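Lists > Plurnetti Chair Owners > Archive > Fading in a sunny room

From: Zhuoran Deng
Date: 11/04/2019
Subject: Re: Fading in a sunny room

> I'm thinking of buying a purple one secondhand for our
> reading corner, but the spot gets full sun most of the
> day. Has anyone had theirs by a window for a while? Does
> the fabric hold up, and how do you keep it clean? Also,
> is it as comfortable as it looks or do you slide out?

Hi, and welcome to the list! Ours sits in full sun too, so I can tell you how we've gotten on (it came home in March, from the Karnora outlet, $276 with a loose foot that took me all of two minutes to tighten).

The color is the reason I bought it and I still love it. It's that very dark plum, and with the flecks in the weave it goes wine-red on the sunny side and close to black down in the dip by the armrest. My husband swears it's two different chairs depending on when you walk in. I haven't seen any fading yet, but I do turn it every couple of weeks so the same arm isn't always cooking, and I pull the shade on really fierce afternoons. When I remember!
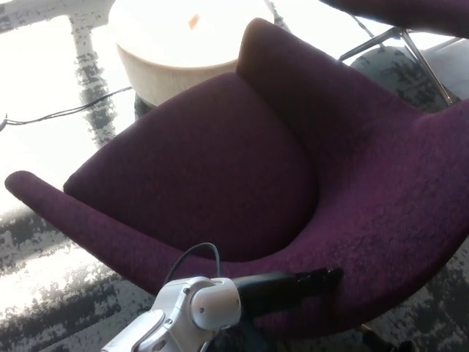

Cleaning is easier than I was afraid of. Crumbs get down between the cushion and the shell, so I go along there with the skinny vacuum nozzle, and for spills I blot with a damp cloth and leave it alone. I tried the Polat foam on the back once and it left a ring, so test it somewhere low first.

You won't slide out, at least I don't, and I'm short. The seat is nice and thick and the arms wrap right around you. One thing, though: those arms are rounded, so forget about balancing a mug on them. You'll want a table close by. We have a drum one in off-white behind the chair, which is a bit of a reach, and I keep meaning to move it.

Measure your door before you pay for anything. It's all one shell and nothing unscrews except the feet. Ours went through a 30 inch door on its side with some bad language.

What are they asking for yours? If it's the older Tamen fabric I'd want to see it in daylight first.

Zhuoran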